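Reviewing the Tavlow hand-held gripper kit from Claltus. It's a hire kit: you get it for two months, record your own handling tasks at home or in the shop, and send the lot back. I paid the normal rate.

What comes in the case: two grippers, charger, cables, a printed quick start and a login for Rustidside, the upload service. No arm and no base. You do the moving, and the recordings are for training a robot later on.

Setup took me most of a morning. Pairing was fine. Calibration was fussy and failed until I moved closer to the router. The printed guide is out of date on this, so use the online one.

Grip first. I stuck with fruit because it's cheap, it rolls, and you can see right away if the pads are squashing it.

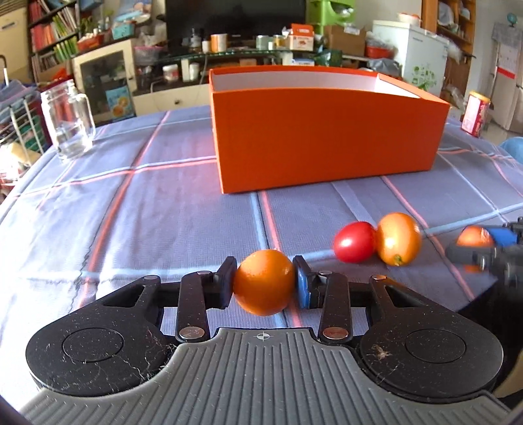
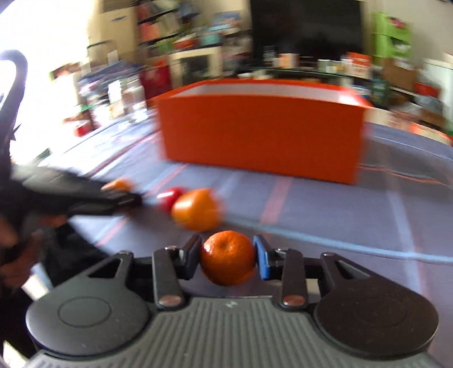
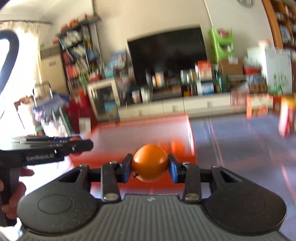
Small oranges in the grippers, black pad on the left finger and blue on the right.

The pads are the best part of the kit. They hold a small round orange without me having to think about how hard I'm squeezing. Apples are OK if you come at them from the side. Grapes, forget it.

Weight is fine for short sessions. My forearm was sore by late afternoon, and I'd want a wrist strap option. The matte black plastic picks up lint like you wouldn't believe.

Totals so far: 411 clips recorded, 298 accepted by Rustidside. Most of the rejected ones were flagged for moving too fast, and that's my fault. Slow down more than feels natural.

The upload queue is the weak spot. It stalls if the laptop sleeps and doesn't tell you. I lost an evening to it — support answered the next morning and the fix was a setting buried under Storage.

I had the Mangundap kit last year. Cheaper, lighter, and the fingers had a wobble by week 8. No wobble on the Tavlow yet.

Would I hire it again? Yes, for two-handed work. If you only need one gripper, ask Claltus about a single. It's not listed on the site but they quoted me for one.

Next up is folding tea towels. I'll add to this thread once the clips have been checked.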